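Ticket 300: Hot water drops out at kitchen tap
Unit: Finine under-counter heater
Opened by: tenant, Laskowska building, second floor
Status: Open (reopened)

Entry 1
Water goes lukewarm after a minute or so, then comes back. Finine phone support says this is "normal cycling." It did not do this before October, so I doubt it.

Entry 2
Was told to descale. Bought the Arkach descaler they recommended, ran it twice, flushed both times. No change. I would like to know what descaling was supposed to prove when the shower in the next room has no scale at all.

Entry 3
Sundden sent a technician. He changed the inlet filter and closed the ticket. The old filter looked clean to me. Same fault that evening.

Entry 4 - Sunday, December 23, 2018
Reopened. Did my own test with the dishwasher off at the wall. Hot water held for 7 minutes. Dishwasher back on, it dropped almost at once. To me that points at the shared supply line and has nothing to do with the heater. Support replied with the descaling link again.

Entry 5
Asked to have fittings and hand tools ready before the next visit. Not sure why that falls to the tenant, but fine.

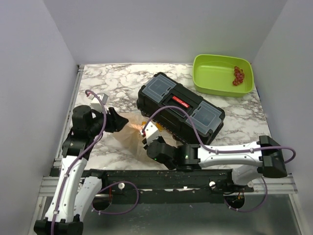 Still outstanding
- Pressure reading at the shared line, dishwasher on and off
- Written answer on whether the filter visit gets billed
- Whoever picks this up: please read Entry 4 before suggesting a new thermostat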